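Hatton Two-Finger Gripper, Hand-Held Version

Category: Grippers and end tools
Supplier: Mészáros
Lead time: 6 weeks
Warranty: 2 years

The Hatton is a parallel-finger gripper for teams working on household and light bench chores. This version is carried and worked by hand. The same jaws are sold for arm mounting under a separate order code.

Can it do chores yet? Some of them. In our July trials at Broncombe it picked up folded towels and cutlery on 90 percent of tries. Thin, limp items lying flat on a table are still hard, and we do not recommend it for unattended sorting or tidying. Small parts should be tested with your own samples before you order.

Finger plates and bushings are wear parts and can be replaced on the bench. Spare sets ship within 48 hours.

For sample testing, write to Úna Ní Mhurchú in applications.

Page updated 14/05/2019
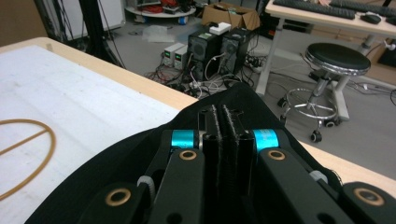 Hand-held gripper at the table, with a rubber band on the white surface to the left.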